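**Edge-glued panel** (also *edge-glued board* or *laminated strip board*) is a flat wood product made by joining narrow strips of solid wood side by side with adhesive. It is used for tabletops, countertops, shelving, stair treads, cutting boards and furniture parts. Unlike plywood, which is built from thin sheets laid with their grain in alternating directions, an edge-glued panel has the grain of every strip running the same way.

## History

Joining boards along their edges is an old practice in furniture making, and it was long the usual way to obtain a surface wider than a single plank. Early joints were held with animal glue and often strengthened with dowels or loose tongues. Factory production grew in the twentieth century, when synthetic resins made it possible to bond short and narrow pieces that mills had previously burned or sold as scrap.

In the timber district of Brindarmont, panel making began as a winter trade. The Drodum mill, the largest in the district, employed nearly 400 people at its height and supplied panels to the furniture workshops of Druton. The mill later turned to flooring, but its grading rules are still followed by smaller firms in the area.

## Manufacture

Lumber is first dried in a kiln. It is then ripped into strips, planed and sorted. Strips with large knots, splits or decay are cut back or rejected. Adhesive is spread on the edges, and the strips are clamped until the glue has cured. The panel is then sanded and trimmed to size.

Panels are sold in two main forms. In *full-stave* panels, each strip runs the whole length of the board. In *finger-jointed* panels, shorter pieces are joined end to end before the edges are glued. The Luo press, a rotary clamp used in Brindarmont workshops, holds 26 panels at a time and can produce 94 in a working shift.

## Properties

Wood swells and shrinks across the grain as the humidity of the air changes. Because all the strips in a panel lie in the same direction, this movement adds up across the width, and a wide top must be fastened in a way that allows for it. Slotted screw holes and sliding clips are common solutions. Movement along the grain is very small.

Many makers alternate the direction of the growth rings from one strip to the next, which limits cupping. Others place the most attractive face upward and rely on the frame beneath to keep the panel flat.

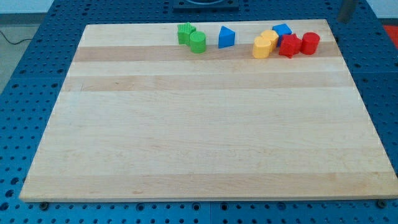
### Color and grading

Maple panels are generally pale, but strips taken from different boards seldom match exactly. A single panel may combine creamy strips with others of a tan or honey tone, and small knots may be permitted. Select grades call for a more even color, while rustic grades accept wide variation.

## Care

Oiled panels need fresh oil from time to time, especially in kitchens. Varnished panels need less attention but are harder to repair locally. Standing water should be wiped up promptly, and both faces should receive the same finish so that they take up moisture at a similar rate.

## See also

- Butcher block
- Cross-laminated timber
- Finger joint
- Wood glue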